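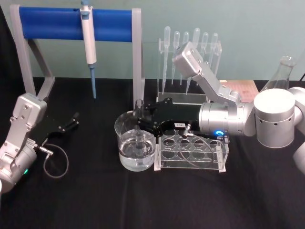 How to Store and Check a Single-Channel Micropipette

A micropipette that lives on its side in a drawer will drift out of calibration sooner than one that hangs on a stand. The steps below cover where to put the stand, how to hang the pipette, and a quick weight check you can do between service visits. They apply to ordinary air-displacement pipettes with a push-button plunger. If your manual says something different, follow the manual.

What you need

A pipette stand with a crossbar or hooks
Your pipette and a box of tips that fit it
Distilled water in a small covered beaker
A balance that reads to 0.1 mg
A weighing vessel with a lid
A thermometer
Lint-free wipes and 70% isopropyl alcohol

Setting up the stand

1. Pick a flat spot away from the sink, the centrifuge and any window that gets direct sun. The back half of the bench is usually best. Leave enough clear surface in front to work.

2. Set the stand down and press lightly on each side of the crossbar. If it rocks, check the feet before you blame the bench. On stands with a rear brace, make sure the brace is fully open.

3. If you work on a cloth or bench liner, smooth it out under the feet. A fold under one foot is enough to make a light stand tip when you unhook a pipette from the far end.

4. Keep beakers and flasks off to the side. You should be able to lift a pipette up and toward you without passing it over glassware.

Hanging the pipette

1. Eject the tip first. Never hang a pipette with a used tip on it, even for a minute.

2. Wipe the handle and the lower shaft with alcohol on a lint-free wipe. Don't spray the pipette directly.

3. On an adjustable model, turn the volume back up to its maximum setting. This takes the load off the spring. Don't force the dial past the top mark.

4. Hook the pipette over the crossbar with the point down. It should hang freely, with the end of the shaft clear of the bench. If it touches, the stand is too short for that model.

5. If several people share the stand, label the positions. We put a strip of tape on the bar with the initials of each user, which ended most of the arguments in our lab at Plurndale.

Doing the weight check

Let the water, the tips and the pipette sit in the same room for at least 2 hours before you start. Cold water from the fridge will give you bad numbers.

1. Note the water temperature.

2. Set the pipette to the volume you use most. Fit a new tip and draw up and dispense water a few times to wet the inside.

3. Put the weighing vessel on the balance with its lid on, then zero the balance.

4. Press the plunger to the first stop. Put the tip just under the surface of the water and let the plunger up slowly. Wait one second before you pull the tip out.

5. Touch the tip to the inside wall of the vessel, press to the first stop, then press through to the second stop. Put the lid back and write down the weight.

6. Zero the balance and repeat until you have ten readings.

7. Average the readings and convert to volume with the correction factor for your temperature. At normal room temperature one microliter of water weighs very close to one milligram.

Compare the result with the limits in the manual. Leif Thoroddsen's 1,000 microliter pipette once averaged 1,045 after conversion, well outside any limit, and it went out for service the same day. Don't try to correct for a bad pipette by setting the dial a little lower.

If it fails

Look at the easy causes first. A tip that doesn't seat well will leak, so try a different box. Check that the shaft is screwed on snugly. If your model can be opened by the user, look at the seal for dried residue. If it still fails after that, tag it and take it off the stand so it doesn't get used by mistake.

Last updated May 13, 2026 by Lyle Tillman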